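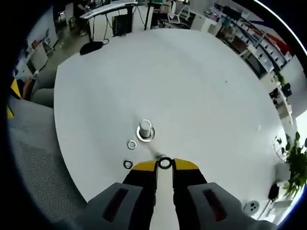

Unterlegscheiben- und Ringsortiment Norotden, gemischt, Metall

Hersteller: Verbeke
Artikelgruppe: Kleinteile, Montagebedarf
Inhalt: 77 Teile in 16 Größen
Ausführung: silberfarben blank, einzelne Ringe mit dunklem Rand
Lieferung: im Beutel, ohne Einteilung

Wir verwenden Cookies, um Ihnen ein besseres Einkaufserlebnis zu bieten. Einstellungen anpassen | Alle akzeptieren

Der Hersteller nennt das Norotden eine »Komplettlösung für jede Werkbank«. Das steht so auf dem Beutel, und wir haben es bisher noch bei jedem Sortiment gelesen, das uns angeboten wurde. Komplett ist hier gar nichts. Wer eine bestimmte Scheibe in größerer Stückzahl braucht, kauft sie einzeln und fährt damit billiger. Interessant ist das Sortiment für Leute, die selten schrauben und dann genau den einen Ring nicht haben.

Was taugt es also? Die breiten Scheiben sind in Ordnung. Sie liegen plan auf, die Kanten sind sauber gebrochen, und beim Anziehen haben sie sich bei uns nicht verzogen. Bei den kleinen Ringen wird es wechselhafter. In unserem Musterbeutel hatten zwei davon einen Grat an der Innenkante, den man mit der Feile wegnehmen musste. Das ist schnell erledigt, sollte bei dem Preis aber nicht nötig sein.

Zu jedem Beutel gehört ein Zylinder mit flachem Kopf, der als Zentrierhilfe gedacht ist. Man stellt ihn auf den Tisch, legt die Scheiben darüber und sieht, was passt. Der Katalog von Verbeke verspricht damit »spürbar kürzere Rüstzeiten«. Wir haben nichts gespürt. Als Lehre für die größeren Scheiben ist das Teil brauchbar, für die kleineren Durchmesser ist es schlicht zu dick.

Dass der Beutel keine Fächer hat, ärgert uns am meisten. Sechzehn Größen durcheinander, keine Prägung, kein Beiblatt mit Maßen. Man kippt alles aus und sortiert nach Augenmaß oder mit dem Messschieber. Auf einer hellen, glatten Platte geht das noch am besten, auf einer alten Werkbank mit Riefen verschwinden die kleinsten Ringe sofort. Ein Sortimentskasten wird als Zubehör angeboten. Warum er nicht beiliegt, konnte uns in Druststead, wo abgefüllt wird, niemand schlüssig erklären.

Zum Material: »Hochwertiger Stahl« lautet die Angabe, mehr war auch auf Nachfrage nicht zu bekommen. Eine Festigkeitsklasse fehlt. Für Möbel, Regale und Gehäuse halten wir die Teile für unbedenklich, für tragende Verbindungen oder Fahrzeuge raten wir ab. Im Außenbereich würden wir sie ebenfalls nicht verbauen, über einen Korrosionsschutz schweigt das Datenblatt.

Rücknahme: 90 Tage, auch bei geöffnetem Beutel, sofern der Inhalt vollständig ist. Nachzählen müssen Sie selbst.

Versand ab Lager Plunddale. Die nächste Lieferung ist für April angekündigt.

Kommentare

schraubenkopf: Bei mir fehlten 2 Ringe, dafür war eine breite Scheibe doppelt drin. Wurde anstandslos ersetzt, hat aber gedauert.

Hilde Verbeke: Nein, nicht verwandt mit der Firma, ich werde das ständig gefragt. Habe den Beutel für ein wackliges Regal gekauft und drei Scheiben gebraucht. Der Rest liegt jetzt im Marmeladenglas.

M. aus P.: Danke für den Hinweis mit dem Grat, hatte ich auch. Gibt es die kleinen Ringe einzeln?

Werkstattmaus: Den Zylinder benutze ich als Briefbeschwerer. Dafür ist er gut.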